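Blog > Around the House > Clearing Out

I have been trying to get rid of stuff since July and I'm here to report that it is going slowly. Very slowly. My last post on this (the one about the linen cupboard) got a few lovely comments from people who said they'd had a go at their own, and one who said I should just hire a skip and shut my eyes. Tempting!

So, the games cupboard. It's the tall skinny one at the end of the hallway in our place in Tasville, and it has been full since the day we moved in. I'd set aside a Friday arvo for it with a cuppa and the radio, thinking I'd be finished by tea time. At 6 o'clock I was still sitting on the floor reading the rules to a card game I don't remember buying.

My problem is that I get sentimental about boxes. Not even the things in the boxes. There's an old Benedetti biscuit tin we kept the dominoes in when I was little, and it's rusty along the bottom and the lid has to be belted with the heel of your hand before it'll close, and I could no more chuck it than I could chuck the cat. The dominoes themselves I'd happily pass on. We never play dominoes. I don't think we ever played dominoes, we just stood them up and knocked them over on the lino and then had a blue about whose turn it was to pick them up.

Jigsaws were easier. I had a 200 piece one of a harbour that I know for a fact is missing a bit of sky, so that went straight in the recycling. The big ones I've put in a bag for the op shop with a note on each saying whether it's complete, or whether I reckon it is. I used to volunteer on the counter at an op shop and believe me, a note is appreciated.

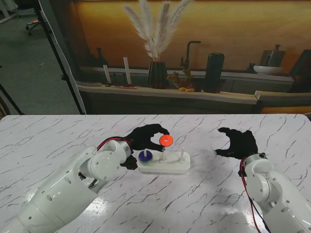 Then you get to the baby and toddler things, and that's where I came unstuck. My youngest is well past them, but I kept telling myself there'd be visitors with little ones, and there are, maybe twice a year. I've ended up with one tub. If it fits in the tub with the lid on, it stays, and if it doesn't, off it goes to a new home. The tub is a Wasex one, the sort with the clip handles, and it cost me 38 dollars, which I thought was a bit rich for a plastic tub, but the two cheap ones I had before it both cracked over winter so I've learned my lesson there.

I did try selling a few bits online. Never again, or at least not for anything under 20 dollars. I had a marble run up for ten and the messages went on for days - was it still available, would I take five, could I drop it over to Lestau (that's nearly an hour each way!), did it come with extra marbles. In the end I gave it to the family over the back fence, who came and got it in their slippers.

What's left in the cupboard now is cards, the Scrabble, two chess sets that might make one good chess set between them, the tub, and the biscuit tin. The top shelf is completely bare and I keep opening the door to have a look at it. My other half has already asked if the sewing machine could live up there. No it could not.

Next up is the garage, though I'm waiting for the weather to cool down a bit first. If anyone knows what you're supposed to do with half-used tins of paint, please pop it in the comments, I've got a whole row of them and the colours don't match a single wall in the house.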